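November
By Radu Bogdan

I'd been meaning to get to the Stovley open day for years, and this time I finally made it. It's the one where the shopfitting and food supply people all throw their doors open at once, out on the old Bullside estate, and you wander from unit to unit eating things. I parked miles away (the main lot was full by mid-morning) and walked in past a queue for coffee that I sensibly joined.

First stop was Fernach, who make shelving and counter displays. I could have stayed all day! They had a whole wall of brackets, 169 different ones according to the sign, and a very patient woman let me ask silly questions about what holds up a bakery shelf. My favourite bit was the bench where they bend the price rails. You got to have a go yourself, and mine came out looking like a banana.

After that I followed my nose over to Serrano, the sandwich and bakery supplier, who had more than 80 people through before lunch and still seemed cheerful about it. They'd gone all in on the little corner shop idea – how much can you fit on one counter before it looks like a jumble sale? Snacks, drinks and baked goods went around the outside, and the middle was kept for whatever was being served. I loved that a single sandwich got a pulp tray all to itself. It makes you want the sandwich, doesn't it?

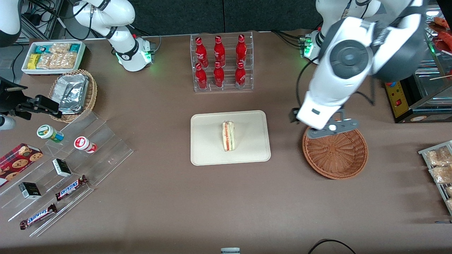

Radu, you've missed the best thing about a clear two-tier rack, wrote Odette after I'd sent her my notes: the back row of bottles doesn't hide behind the front one, so people see what you've got and you see what needs filling. She'd put them at the back of any counter, every time, and keep the low stuff forward where kids can reach it.

Fair point, and I'd walked straight past it. I was too busy thinking about wicker. A round basket warms up a counter no end, and I'm now on the hunt for one for our own kitchen, for buns. Serrano's people reckon you should line it with paper or you'll be picking crumbs out of the weave forever.

Lunch was a cheese roll for $2 and a slice of lemon loaf I didn't need. Wear proper shoes if you go, bring a bag for the samples, and do Fernach early while there's still room at the rail bench.

Last updated: November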